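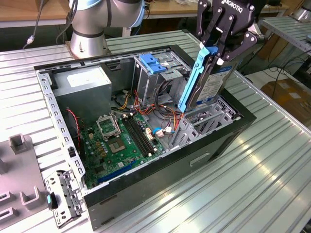 Dundach
Did you check the pins before ordering another board? My last no-power problem was one bent pin, and I wasted 40 dollars on a power supply first. Clear the CMOS too.

Fesalmont
Same here, try one RAM stick at a time.

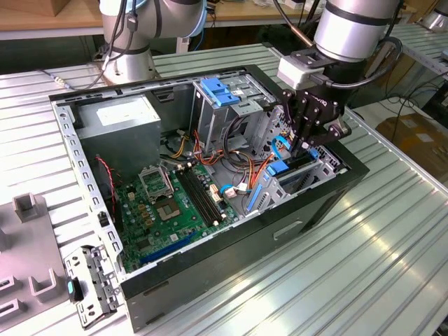
Drakdale, July
Swapping parts won't help if the front panel switch is dead. Unplug its lead from the board and short the two power pins for a second with a screwdriver. If the fans spin, you need a 3 dollar switch.

Wilczyńska
Second this.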